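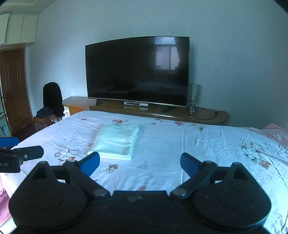

The folding spot: flowery sheet, white stack, blue fingers.

I have spent most of July folding things, and I'm still having a lovely time, which surprises everyone who knows what my own wardrobe looks like. I'm one of the people collecting demonstrations for a project called Cetham. You hold a gripper in your hand, you do an ordinary household job with it, and what you did gets turned into something a robot arm can learn from. I'd read plenty about this sort of thing before I started. Reading about it gives you no idea how odd it feels to fold a towel with two stiff fingers and no thumb!

My tally as of this afternoon is 163 folds that I'm happy with, out of 224 tries. The target for my share is 400, and the whole group wants 1,000 by the time we hand over to the people doing the training. I keep the numbers in pencil on the back of an envelope (yes, there is a proper spreadsheet, and yes, I copy them over at night).

The first thing I had to learn was to slow down. My early folds were quick and a bit flashy, with a little flick at the end to get the corner over. It works beautifully if you're a person. Yogesh Bhatia, who looks over the recordings, wrote back with one line: "Where did the corner go?" You couldn't follow it at all when you watched it through. So now there's no flick. I pinch the edge, lift, carry it across, lower it, let go, and wait a beat before I do anything else. It felt like wading through treacle for the first couple of dozen, and then one morning it just felt normal.

The second thing was edges. White cloth folded on itself has layers, and the gripper will cheerfully take one layer when you wanted all of them, so you lift and the whole stack opens up like a book. I must have done that thirty times. What helped was coming in lower, almost skimming the sheet, with the fingers open wider than seems sensible. Sometimes I pick up a pinch of bedsheet as well and the whole lot comes along for the ride. Those go in the failed pile, although Yogesh has asked me to keep a few where I notice and put it right, and I think those are my favourites. There's something very satisfying about showing a mistake and then showing the way out of it.

A bed is a harder place to work than a table, by the way. It gives when you press on it. The sheet creeps and wrinkles under you as you go, and by the tenth fold of a session it looks quite different from the first. I used to smooth it flat between every go, until I was told to stop being so tidy. A robot that has only ever seen a perfect sheet is going to have a nasty shock in a real bedroom. Now I leave the wrinkles, and every so often I turn the stack or start it further over.

We did try it the other way as well, over at Kellness, where they have a proper arm you drive from across the room with a pair of handles. It was brilliant fun and I was terrible at it. I got one flannel folded in half in the time it takes to make tea, and I was grinning like a fool the whole way through. You feel so far away from the cloth! With the gripper in my own hand I can tell when it has caught and when it's slipping, and I think that shows in the folds. The Kellness lot will tell you their way suits other jobs better, especially anything heavy, and they may well be right.

My wrist has had opinions about all this. I stop after half an hour now and swap to typing up notes, then go back for another round. If you're starting out, do shorter rounds than you think you need, and keep your elbow tucked in.

Next up is pillowcases, which I'm told are horrible. I've got a stack ready and a fresh envelope.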